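Workshop notebook, ceramics bench, January
Stoneware jug, Gundadberg factory, numbered 438 on the base
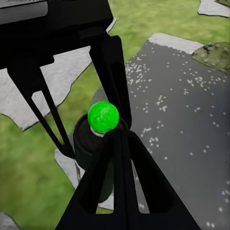 Fares Tannous thinks the handle was put back on at least once before it came to us, and that whoever did it used animal glue first and then epoxy on top. He wrote this on the intake slip and asked that I do not start with solvent until I have looked under the lamp. So I looked under the lamp.

UV, room dark, 16:40. The lower join of the handle gives a milky blue line, quite wide on the inner side. The upper join is yellowish and dull. I agree that these are two different materials. There is also a patch on the rim, left of the spout, the size of a thumbnail, which is overpaint. In daylight I had not noticed it at all. The person who painted it had a good eye for the brown but has gone over the original glaze on both sides, more than was needed.

The seller's paper says "mint, no restoration". I make no comment in the report except to write down what is found. The owner bought it at the Simstead sale, lot 3841, and wants to know if it is worth to repair it or only to stabilise. I have told her that she will get two prices.

Measurements. Height 25 cm to the top of the spout. Hairline from the rim, going down 7 cm and then turning towards the handle. It does not go through to the inside as far as I can see with the loupe. When tapped with the fingernail the jug sounds dull, but with the old glue in it I don't trust the sound.

Marks. Printed factory stamp in black, number painted by hand in the same black or very near. The 4 is open at the top. In the Aoki catalogue all the fours on the numbered jugs are closed, but only few bases are shown there, and the reproduction is poor. Yae Nagano has the older edition and I will ask her to bring it. The first edition had better plates.

Cleaning tests, all on the underside of the foot or inside the neck:
Deionised water on cotton swab, grey dirt comes, no colour.
Water with a little non-ionic detergent, more dirt, still no colour. Rinsed.
Acetone on the rim patch, the smallest possible area. Overpaint softens after one minute and comes to the swab brown. The glaze below is sound, with one chip which was filled with something white and hard.
Acetone on the blue line, nothing at first. With a damp poultice under film for one hour, the edge begins to swell.
Warm water on the yellow join, goes sticky quickly. So this one is the animal glue and Fares was right.

Stopped there and let everything dry overnight under tissue.

Next morning. The gilding on the lid knob must not be touched with anything wet. I tried a dry soft brush only and already there was a gold speck on the paper below. It is probably cold gilding and not fired. I have written DRY ONLY on the tray label in red. Please respect it also if I am not in.

Took down the handle. Upper join opened with warm swabs in twenty minutes. Lower join needed three changes of poultice and I was not happy with the waiting, but forcing it would pull the glaze. Both faces have been filed by the old repairer to make them fit, so the handle now sits a little low and there is a gap at the top inner side. This cannot be undone. A fill will be necessary, and it should be toned a shade lighter than the body, so that the next person can find it.

Adhesive: I propose the acrylic resin, at the usual strength, because the handle will never carry weight again and it can be taken back easily. Fares would prefer epoxy for the lower join. We discussed it over tea and did not finish. The owner keeps the jug in a cabinet, so in my opinion the acrylic is enough.

About the box. It is the original one, with the lining, but the lining is acidic and smells of vinegar. Jug should not go home in it. The box can travel separately, and the certificate in a polyester sleeve. The certificate was issued by Ranambridge and the number on it is the same as on the base, written by another hand.

To do:
ask Yae for the old Aoki
order more of the small syringes, we are at the last packet
photograph the join faces before any resin goes on
dry fit with tape, check the height of the handle against the second jug in the catalogue
two prices to the owner, with the overpaint mentioned in both

Hairline not treated for the moment. I will look at it again when the handle is on.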